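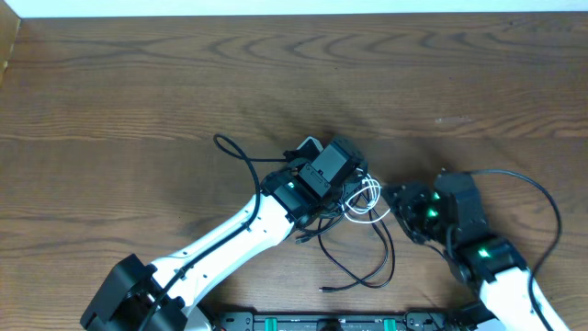 Pesquisar no fórum Pesquisar Pesquisa avançada

Arrumação de cabos: desfazer o nó sem estragar as bainhas
Publicado por bornes_e_calhas, fevereiro de 2024

Tenho uma gaveta com cabos brancos e pretos misturados, quase todos de carregador e de rede. Quero separá-los em cima da mesa e guardá-los por tipo. Procuro um método, de preferência sem puxar pelas fichas. O organizador Truteo que comprei tem divisórias estreitas e não aceita bobinas com mais de 9 cm.

ohm_sweet_ohm
Não puxes pelas pontas. Alarga o nó pelo centro, com dois pontos de preensão, até haver folga entre as voltas. Só depois procuras uma ficha livre e a fazes recuar pelo caminho por onde entrou. As fichas angulares saem em último lugar.

tardoz
Discordo da ordem. Começo sempre pelo cabo mais rígido, que costuma ser o de maior secção. Retirado esse, os finos soltam-se com pouco trabalho. Alargar pelo centro com um cabo rígido lá dentro aperta as voltas dos outros.

ohm_sweet_ohm
Depende do nó. Se o rígido estiver por baixo, não o tiras sem folga.

malha_fina
Separar por cor não serve de muito. Os meus são todos pretos e perdi uma tarde com isso. Etiqueta nas duas extremidades, a 3 cm da ficha. Uso as Kerekes de tecido; as de papel descolam com o calor da gaveta em julho.

bornes_e_calhas
A cor serve só para a primeira triagem. Etiquetas tenho. E quanto ao enrolamento?

tardoz
Voltas alternadas, uma por cima e outra por baixo, fechadas com velcro. Braçadeira de plástico não, marca a bainha. O enrolamento à volta da mão e do cotovelo torce o condutor.

malha_fina
Velcro Grummont, rolo de 915 cm, cortado à medida. Tenho o mesmo há anos.

secção_nominal
Num cabo fino de carregador a alternância das voltas faz pouca diferença. O raio de curvatura junto à ficha é que conta. Já deitei fora vários com a bainha aberta nesse ponto e todos tinham sido enrolados apertados.

tardoz
Em cabos de um metro, aceito. Nos de rede mais compridos mantenho o que disse.

bornes_e_calhas
Fica assim: primeiro folga no centro, depois o rígido, se estiver por cima. O Truteo vai para devolução e passo para caixas sem divisórias.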